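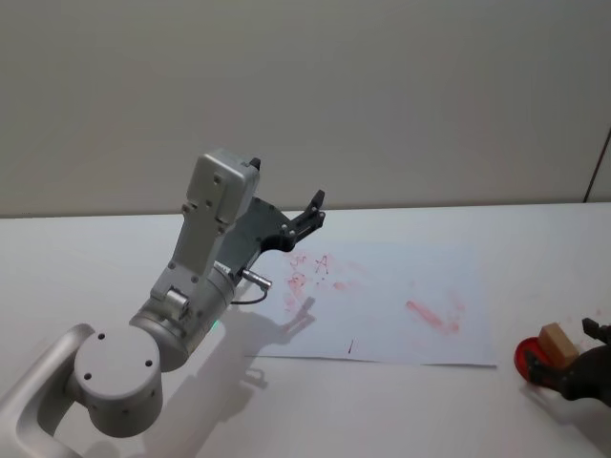
Linero Field Recovery Trailer

Category: Military Vehicles > Towed Equipment > Recovery and Support

The Linero is a four-wheeled trailer for the recovery and movement of light armoured vehicles, damaged utility trucks and palletised stores. It is manufactured by Lotosbridge at the Codberg works and is supplied to armed forces, gendarmeries and civil protection bodies. The trailer may be towed by any military lorry fitted with a standard NATO towing eye and a 24-volt electrical supply.

Purpose

Light armoured vehicles are often lost to minor faults. A broken half-shaft or a holed radiator will leave a serviceable vehicle at the roadside until a heavy recovery tractor can be released from other duties. The Linero allows a transport section to collect such a vehicle with its own lorry and crew. The bed tilts to the rear under hydraulic power and the casualty is drawn aboard by winch. A hand pump is fitted for use when the towing vehicle's supply has failed.

Construction

The chassis is a welded ladder of high-strength steel with bolted cross-members, so that a bent member can be changed in a unit workshop. Both axles are sprung and braked. The deck is covered in ribbed steel plate and carries 23 lashing points, each of which is stamped with its safe load. Side extensions fold out to accept wider hulls and are held by captive pins. Stowage lockers are provided on both sides for chains, shackles, snatch blocks and ground anchors.

Tyres are of the run-flat type and are shared with several lorries in common service. Customers who hold other sizes in store should state this at the time of enquiry, as the hubs can be supplied to suit.

Principal particulars

Axles: 2
Wheels: 4, with one spare carried on the drawbar
Lashing points: 23
Winch rope: steel, 83 metres, synthetic rope to order
Electrical system: 24 volts
Brakes: air, with mechanical parking brake
Lighting: road and blackout, selected at the front panel
Finish: matt green, sand or primer

Load ratings depend on the axle set and tyre chosen and are confirmed in writing with each quotation.

Winch

The winch is made by Kołodziej and is mounted at the front of the deck behind a steel mesh guard. It is controlled from a panel on the near side or by a cable handset, which allows the operator to stand well clear of the rope. An overload cut-out stops the drum before the rated pull is exceeded. The cut-out is sealed at the works and should be reset only by a trained fitter.

Service history

More than 2,000 trailers of this family have been delivered, counting the earlier model with the fixed bed. Owners of the fixed-bed model should note that its deck plates, lockers and lighting sets are interchangeable with those of the present trailer. The hydraulic tilting gear cannot be fitted to the older chassis.

The drawbar was revised in July following comments from operators in mountainous country. The new pattern has a longer reach and a height adjustment which can be made without tools. It is fitted to all trailers now leaving the works and may be ordered separately under the spare parts scheme.

Training and documents

Each order includes an operator's handbook, a workshop manual and an illustrated parts list in English, French or Spanish. Courses for operators and fitters are held at Codberg under the direction of Hussam Qaisi, Head of Customer Training. Instruction at the customer's own depot can be arranged. Trainees should hold a current licence for the towing vehicle before attending.

Spare parts and support

A holding of first-line spares is recommended for every group of trailers. Lists are prepared to suit the climate and the expected annual distance. Technical questions concerning trailers already in service should be addressed to Ultan Ó Dubhghaill, Support Engineering, quoting the chassis number from the plate on the drawbar.

Enquiries

Sales are subject to export licence and to confirmation of the end user. Requests for quotation should state the towing vehicle, the heaviest load to be carried and the number of trailers required. They should be sent to Domingo Medina, Land Systems Sales.

Contact | Terms of Supply | Export Compliance | © Lotosbridge. All rights reserved. | Back to top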